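This site uses cookies to improve your reading experience. By continuing to browse, you agree to our use of cookies. Accept / Manage preferences

The Matter of Article 644

Preliminary

The Office of Unclaimed Articles at Drisomham receives all goods left behind on the Tatmont ferry, in the waiting rooms at either end, and on the connecting bus to Breden. It has done so under the same by-law for 42 years. The by-law requires that each article be examined on the long table, given a number, and entered in the register under one of four headings: Clothing and Footwear, Papers, Sporting Goods, and Other. It makes no provision for an article to be entered under two.

Article 644 came in on the last sailing of an evening in June. The deckhand's tag said only "under bench, port side". The tag was damp and the article was black, with some red on it, and the light in the receiving room was poor at that hour. The night clerk looked at it from the doorway and wrote "shoe, one, or slipper" on the intake slip, to be confirmed in the morning.

The Office wishes to record that this was a reasonable entry. Single shoes are the commonest thing the ferry gives up. A whole shelf of them runs the length of the back corridor, toes to the wall, and the night clerk had shelved two that same evening.

Examination

The examining room is kept plain by order. The walls are white, the floor is grey with its lines of red tape, and the table is a pale beige that shows up anything laid on it. Articles are turned on every side before a heading is assigned. The instruction dates from the affair of the Abou Jaoude parcel, which was shelved for an entire winter as a hat and was found in spring to be a cake.

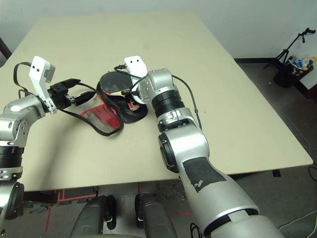 The first reader of the register recommended Clothing and Footwear. The second agreed, but noted the absence of laces and asked whether a slipper without its fellow should be held for the full term or the half. The question was referred upstairs. It came back with a remark in pencil that the full term applied to all footwear regardless of laces, and that the reader might consult the by-law before using the tube.

The matter would have rested there had a letter not come from Breden.

The letter was written on lined paper in a large and careful hand. The writer had lost something on the ferry and could not say exactly when it had been put down. It had belonged to the writer's mother, who had played in the hall at Tatmont every winter until her knees gave out, and who had never once lent it. It was black and red. The writer did not suppose that anyone would have handed it in, and apologized for taking up the Office's time.

At no point did the letter say what the thing was. The Office receives many letters of this kind. People who have lost something are inclined to describe everything except the object.

It was the junior clerk who went down to the shelf during the lunch hour, without a requisition, and brought Article 644 back to the table. It was laid out at a slant, head away and handle near, and taken hold of at both ends so that it lay at its proper length. There was a red panel across the lower part of the head, piped in black. The black cloth was dusty and a little creased. On the red was a small white logo that the night clerk could not have seen from the doorway. The shape was perfectly clear once it had been seen - a round head, a narrow handle - and three members of staff who had passed that shelf daily were obliged to agree that it was a case for a table tennis racket.

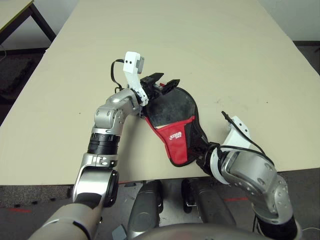
Correction of the Register

An entry in the register may not be erased. It may be struck through with a single line and the new entry written above, with initials. This was done. Article 644 was moved from Clothing and Footwear to Sporting Goods, and its place on the shelf was closed up by moving the neighbouring boots to the left.

The Office then wrote to Breden. The standard letter states that an article answering the description is being held and may be collected at the counter on weekdays until 4. The junior clerk asked leave to add a line and was told that the standard letter had no space for one. The line was added in the margin. It said that the article had been kept dry.

The claimant came by the early ferry and waited outside until the shutter went up. The form was completed in block capitals. Under "Nature of article", the claimant wrote "my mother's", and the counter clerk, who is required to return incomplete forms, read it through twice, stamped it, and went to fetch the article from the shelf.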